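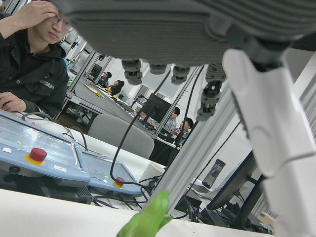

Wastlow, 2 June 2025

Koto has completed the first stage of a side-by-side trial of multi-fingered robotic hands for handling whole fruit and vegetables. The work compares how the same hand behaves under different control settings, and how much operator time each setting takes to prepare. Results from the first stage will be shared with growers and packing firms that have asked for them.

The trial covers 434 grasp attempts on 21 items of produce, among them green peppers and dragon fruit. Items were chosen for uneven shape and skin that marks easily. Each was presented singly, and the hand had to close on it, lift it clear and hold it for seven seconds. A grasp counted as complete only if the item stayed in the hand for the full hold and showed no new mark when checked under a lamp.

Two control methods were compared. In the first, the operator sets each finger position from a teach pendant and stores it as a fixed routine. In the second, the fingers close until a set motor current is reached, and the controller then holds that position. Arm speed and approach height were kept the same for both methods.

The fixed routine gave the more even results on peppers, where size varied little within a batch. The current-limited method did better on items with leaves or points, where a stored finger position often met the bract before the body of the fruit. Setup time for the fixed routine was longer, as each new shape needed its own set of positions.

"The hand closes well under both methods," said Annelore Kramer, who leads the trial at Koto. "What differs is where the fingers should be before they start to close. Most of our lost grasps came from the approach – the closing force was within limits."

The team also compared camera positions. A view from the wrist is useful in the last part of the approach, but the fingers can hide the item as they close. A fixed view beside the table keeps the item in sight for longer and is less precise on depth. Both views were recorded for every attempt.

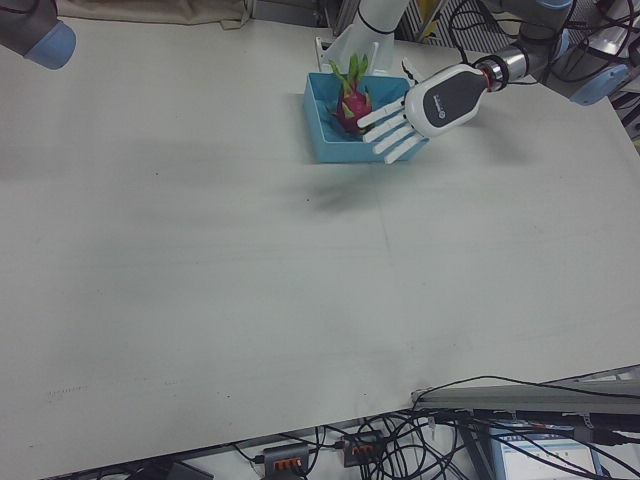 Sadao Kubo would like the next stage to go further on approach angle, and said that a side approach over a tray wall should be scored apart from a grasp made from above, as the two place different demands on the thumb.

The second stage begins in November. It will keep the same hands and add a 90 degree change in tray orientation between attempts, so that a stored routine cannot depend on one fixed layout. Side and top approaches will be logged separately. Finger pads will be replaced at set intervals and the wear recorded.

Requests for the first-stage summary can be sent to Poonam Solanki at the Koto press office in Wastlow.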